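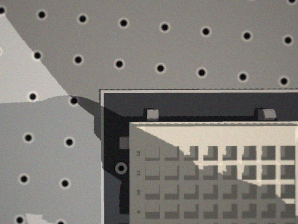 Grey work surface with round holes.

Last updated: Monday, 9:40 pm

Gorlow Readers' Board – Translated Fiction
Is The Salt Ledger worth finishing?
Posted in July by starkik_reader

Hello everyone. I am at page 200 of The Salt Ledger, the big family novel from Truvanen, and I need some advice. The edition I have is 1,158 pages with the notes. I like the grandmother very much, and I like the chapters in the harbour. But for 70 pages now we are only with the uncle and his court case about the warehouse, and I must push myself to open the book in the evening.

English is my third language, so maybe part of the problem is me. Does the story come back to the family? Please no spoilers after the flood.

---

papermoth
It comes back. The court case ends soon after where you are and then you get the wedding, my favourite part of the whole book. I would keep going.

---

Văn
I disagree with papermoth, with respect. The court case ends, yes, but the uncle does not go away. He has a second case later, over the boat, and it is longer than the first. I finished the book and I was glad to be finished. For me the writer loves the uncle more than any reader can.

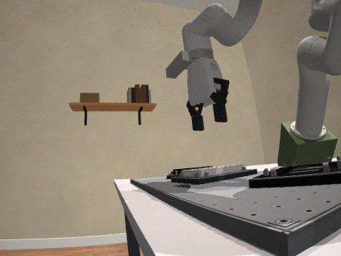 Also the translation changes its mood in the middle. In the first part the grandmother speaks in short, dry sentences. Later she speaks like a letter from a bank. I can't read the original, so I don't know whose fault it is.

---

papermoth
She is older by then and she has lost the house! Of course she speaks differently. I thought that was done on purpose.

---

Văn
It is possible. But the cook and the priest start to speak the same way in the same chapter, and they did not lose a house.

---

gorlow_branch_line
I read the original a long time ago. The grandmother uses a lot of village words, and the priest makes fun of her for it. In the English I found almost none of this humour. I would not call it a bad translation – the sea chapters are beautiful – but the colour of the dialogue is weaker.

To starkik_reader: there is a family tree at the back, after the notes. I didn't discover it until chapter 8 and it would have helped me a lot with the cousins.

---

starkik_reader
Thank you all. I did not know about the family tree! I was writing the cousins on a bookmark and had two of them married to each other by mistake.

I will read to the wedding and then decide. If the boat case is too slow I will skip it, and Văn can tell me what happened.

---

Văn
He loses. Sorry, was that a spoiler?

---

papermoth
Yes, it was. Please use the spoiler tag next time.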